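Body cameras at the Preletmont march: who decides when they are switched on?
Preletmont Residents Board > Policing and public order

wandirach_road
Posted April 2024

Good evening. I have read the new police rules for public marches, and I do not understand point four. It says an officer "should" record when force is used. In January I was standing near the tram stop when they pushed the crowd back, and later we were told that from 62 officers only 49 had any recording. Is "should" a duty, or is it only advice?

Ako
It is advice. If they wanted a duty, they would write "must." I asked for this change in the public comments, together with 318 other people.

sswanson
I don't agree with Ako. My brother-in-law is an officer, and they do get written up when the recording is missing. The word matters less than what the sergeant does with it.

Ako
Written up by whom? We never see these reports. The file they published has 2,912 lines and the column for discipline is blank.

thongdee
I am reading this in my lunch break, so only short. You are both mixing two things. Point four is for marches, and the discipline is in the general rules, which are older. Please read them together. I also think that a camera does not stop a push, it only shows it later.
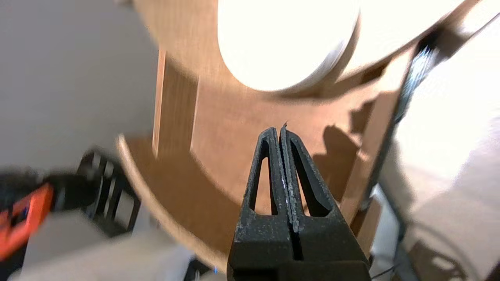

Gripper and wooden cabinet

wandirach_road
Thank you, thongdee. I have now read the general rules also, and they say the recording is kept for complaints. But how can a person complain in time if it takes so long to get a case number? I am still waiting for mine.

sswanson
Write to the station and ask for the duty desk. Put the place and the hour in the first line. You can sign with your full name, I always do (Shona Swanson), and I did get an answer.

Ako
I got an answer too. It was one sentence.

thongdee
Then post the sentence, please. It can help the others who wait.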